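Flutbridge Riders Forum > Schooling and Groundwork > Bringing a five-year-old back after a winter off

gchau
Posts: 1738

Looking for opinions on a return-to-work plan. The horse is a 15.2 Welsh x TB gelding, five, backed last summer, walked and trotted under saddle through the autumn, then turned away in the field until February. No injury. He was simply growing and got very croup high, so I stopped.

Current plan:
Weeks 1 and 2: long-reining in walk, twenty minutes, four times a week, mostly hacking out along the lane.
Week 3: add short trots on the long reins, straight lines only.
Week 4: lunge with tack, no side reins, five minutes a rein.
Week 5: back on, walk only.

The main question is whether to long-rein from a roller or from the saddle with stirrups tied down. He went in a roller last year, but it now leaves a rub behind the elbow on the near side. I have the old 117 cm girth on the top hole and a Jenum pad under the roller, and it still creeps forward.

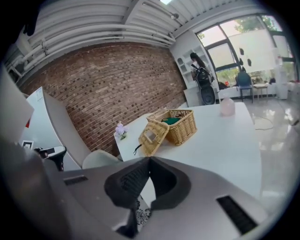
fenlane_huw: Use the saddle. If he's been rubbed once he will expect it again, and you'll spend the first fortnight wondering whether he's short in front or just guarding the skin. Stirrups tied together under the belly, reins through the stirrups, and check they aren't so low that the outside rein drops round his hocks.

Huệ Lý
Posts: 40

I disagree with using the saddle at this point. A horse that has been growing all winter has changed shape, and the saddle that fitted in October very likely doesn't now. Have the fitter out before anything goes on his back, including for long-reining. A roller that creeps forward is usually a girth groove problem and a pad makes it worse by lifting the whole thing. Take the pad off, use a thin cotton cloth and see where it settles.

I would also swap weeks 3 and 4. Trotting on long reins needs you to be fit and needs him to be steady to the voice. If you can't halt him from trot by voice on the lunge, you don't want to find that out on the lane.

gchau

Fitter is booked. Fair point about the pad, I'll try him without it tomorrow.

On the order, I put the lunge later on purpose. He is weak behind and I don't want circles on him before he has done some straight work. He does halt from the voice in walk. In trot it takes him 3 or 4 strides and a repeat.

fenlane_huw

Three strides is fine for a baby. Agree with you on circles. Five minutes each rein on a 20 m circle isn't going to break him, but there's no hurry for it.

Still disagree about waiting for the fitter. You're not sitting on it. Twenty minutes of walk with an empty saddle and a decent numnah won't do any harm unless it's badly tight at the shoulder, and you can feel that with a flat hand.

Huệ Lý

An empty saddle that is too narrow still pinches when it's girthed up. He'll hollow, and then you're long-reining a hollow horse and building the wrong muscle. It costs a week to wait.

sasen_mare

How long are your reins? The cheap webbing sets are often too short for anything over 15 hands once they've gone through the rings and you've stood far enough back. I had a pair like that and was within kicking range the whole time. Flat webbing, soft rope section where it runs through the ring, no buckle joining the two ends.

gchau

Long enough to stand well clear. I leave the ends separate and carry the slack in folds, never looped round the hand.

Update after two sessions. Roller without the pad, cotton cloth only. It sat about a hand further back and stayed there. No new rub, old one dry and the hair lying flat.

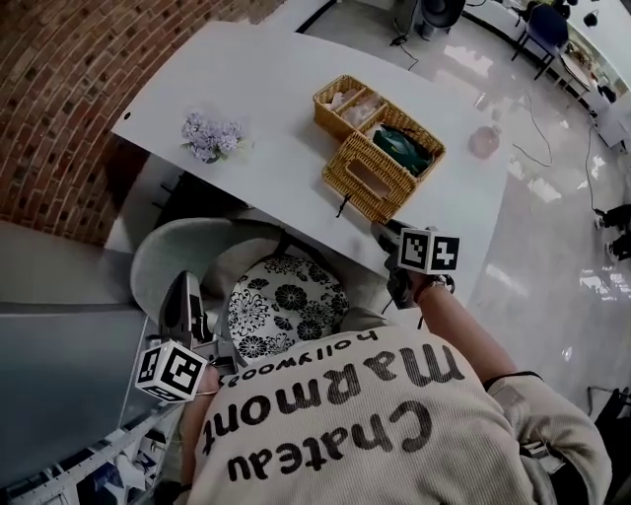 He was straight on the left rein and drifted through the right shoulder on the way home, which he did last year as well. I walked slightly to the right of him with the outside rein lower against his side, and that held him for most of the lane. Halts were square in front, left hind trailing in nearly all of them.

Huệ Lý

Don't correct the hind leg in halt yet. Walk on a step and leave it. If it's always the left, mention it to the physio before week 5.

fenlane_huw

Or it's a five-year-old standing like a five-year-old. Glad the roller's behaving. I'd still have used the saddle.

gchau

Physio is coming the same week as the fitter, so I'll ask. Week 3 stays as trot in straight lines, in the school first, with the lane added if his halts are sharper by then.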